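# About the Pulelus club

Most school robotics pages promise you the future. We'd sooner tell you what goes on in our room, and you can decide if it's worth your child's evenings.

Pulelus is the robot arm club at Rafferty School. It has 12 members and a budget of £2,617 a year, and a good part of that goes on parts we break. Abenezer Gudeta started it after a competition where every team's robot did one trick on a marked spot and fell apart when a judge moved the cup. He wasn't impressed, and he has passed that on to the rest of us.

So we do kitchen work. Lids, pots, plates, buns. It sounds dull until you try to get a gripper round a handle on a glass lid.
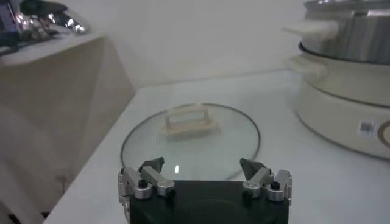 **Do members need to know how to code before they join?**

Most don't. New members start by steering the arms and writing up what went wrong, and they pick up the code from older ones.

We don't believe much of what we read about home robots. Short films of them are easy to make look good, and we've made a few ourselves. Our rule is that a task has to be tried 300 times before anyone may say it works, and the failures stay in the log with the rest. Parents sometimes find the log a bit grim. It's open to any of them who ask.

The steamer task is this year's main project. An arm has to move buns between the tray and a plate without squashing them.

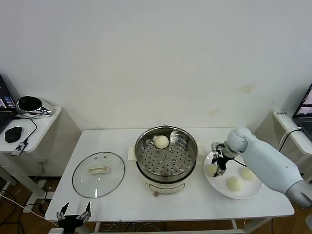
Buns are soft, no two sit quite the same way, and a grip that suits one will dent the next. We've been told a cleverer program would sort that out. Perhaps. We'd like to see it do the job on our table first.

We enter the Adine Cup each March, and we have yet to win it. New members can join at the start of any term.

*Page last changed 28 August 2020*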